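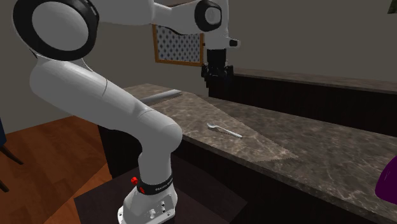 Brostora is a method for training robot arms to pick up thin, flat-lying household objects in simulation, with spoons and other table utensils as its standard test items. It was developed at the Dutau Institute in Plastamville by a group led by Alois Berchtold. The name refers both to the training procedure and to the set of simulated kitchens in which it is carried out.

Background

Objects that lie flat on a hard surface are difficult for a gripper with rigid fingers. A cup or a box offers sides that the fingers can close on. A spoon handle may rise only a few millimeters above the counter, and fingers that come down too far press on the stone or wood before they close. Fingers that stop too high pass over the metal. Earlier work at the institute dealt with this by fitting special fingertips or by sliding the object to the edge of the table, where it could be taken from below. Both approaches were judged unsuitable for general kitchen work, in which the same gripper must also handle larger items and the edge of the counter may be out of reach.

A second difficulty is visual. Polished metal takes on the brightness of whatever surrounds it, and a spoon on a veined stone counter can lose its outline in a camera image. Shadows from the arm itself fall across the work area and change as the arm moves. A program trained under even lighting tends to mistake the edge of a shadow for the edge of the utensil.

Method

Training takes place entirely in rendered scenes. Each scene contains a fixed arm, a counter and a target object, together with ordinary furnishings that play no part in the task. The position of the object, the pattern of the counter and the direction of the light are changed between attempts. The control program receives camera images and the joint positions of the arm. It is not given the true location of the object.

An attempt is divided into an approach stage and a contact stage. In the approach stage the gripper is brought over the object with its fingers pointing down. In the contact stage the height of the fingers is controlled in much smaller steps, and the program may choose any point along the length of the object at which to close. The two stages are trained separately and then joined, with a short period of further training on complete attempts.

The choice of closing point received particular attention during development. Programs rewarded only for lifting the object settled on the widest part of the handle, where the utensil often tipped and swung once it left the counter. A later version of the reward took account of how level the object remained during the lift. Under this version the preferred point moved toward the neck, close to the place where the handle meets the bowl, and closer to the balance point of most spoons in the set.

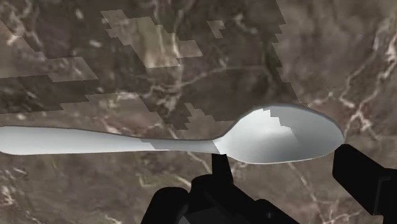
Yadav, in a written response to the first report on the method, argued that closing near the neck should not be treated as a general rule. The response pointed out that serving spoons with hollow handles balance differently from solid ones, and that a reward based on levelness would favor whichever shapes happened to be most common in training. It also asked for results to be listed by utensil type. The Dutau group accepted the second point and added separate listings to the next report.

Results

The published evaluation used 1135 simulated attempts on counters that had not appeared in training. Results were given for teaspoons, tablespoons, forks and butter knives. Tablespoons had the highest rate of success and butter knives the lowest, a difference the authors attributed to the lower height of the blade and the small area available to the fingers. Most failures occurred in the contact stage. The most frequent form was a one-sided touch, in which one finger reached the object before the other and turned it on the counter.

A further test examined the effect of shadows. The same 100 starting positions were run twice, once with shadows rendered and once without. Programs trained without shadows performed noticeably worse when shadows were present, while those trained with varied light showed little change.

Limitations

The method assumes a rigid object and a level surface. Wet counters, cloths and stacked utensils are outside its scope. Contact forces in the simulator are simplified, and the authors stated that friction between metal and stone was set to a single value during the first round of training. Transfer to physical arms was described in the report as a separate task and was not included in the evaluation.

The rendered shadows also have stepped edges at close range, a result of the low shadow resolution used to keep training times short. The report notes that such edges do not occur under natural light and recommends a finer setting for any work intended for real cameras.

Later development

An extended set of 75 kitchen layouts was prepared after the first evaluation, with a wider range of counter heights and wall arrangements. It retained the original division into two stages. Later work by the same group applied the contact stage to keys, coins and flat lids, using the spoon tasks as a starting point for training.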